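Rules for Robots That Share a Floor

Robot Rules, Part 2: Working Near People

A robot is a machine that senses something, follows a program, and moves. Because it moves, it needs rules. Some of the rules are written for the people who build it. Others are for the people who stand near it.

A written rule that many builders agree to follow is called a standard. A standard says what a machine must do and how to test it. It does not say what color the machine should be or what it should be named.

At the Skukholm workshop, every robot is checked against a list before it is used. The list is kept in a binder called the Cokgate book. The book has 1,185 entries. Most of them are short. Entry 971 reads: "The stop button can be reached without stepping over anything."

These are the main kinds of rules in the book.

Stopping. Every robot has a stop button. It is large and red. Pressing it takes away the power that moves the arm. The robot may not start again by itself when the button is released. A person must check the area and then give a separate start command.

Speed. A robot moves slowly when a person is close. A slow arm has less energy, so a bump does less harm. It also gives the person more time to step away.

Force. Force is how hard something pushes. A gripper is the part of a robot that holds things. Its force must be set for the object. A setting that suits a steel bolt can crack a plastic cup.

Space. Tape on the floor marks how far the arm can reach. People stay outside the tape while the arm is on. The space between two gripper fingers is called a pinch point. Hands stay out of it, even when the robot is standing still.

Practice objects. New programs are tried with light things that do little damage if they fall. Glass and sharp metal are not allowed until the program has passed its tests.

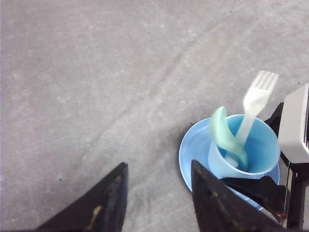
A reader, Schwerdtfeger, wrote to ask why the force rule gives only an upper limit, when a grip that is too weak can drop something on a foot. The Cokgate book covers this in entry 1,567 of its older edition, which was longer. The gripper must keep hold of its object if the power fails, unless the object is a person's hand or sleeve. In that case it must be possible to open the fingers by hand.

Words to know

Gripper: the part that holds things.
Pinch point: a gap that can close on a finger.
Standard: a written rule shared by many builders.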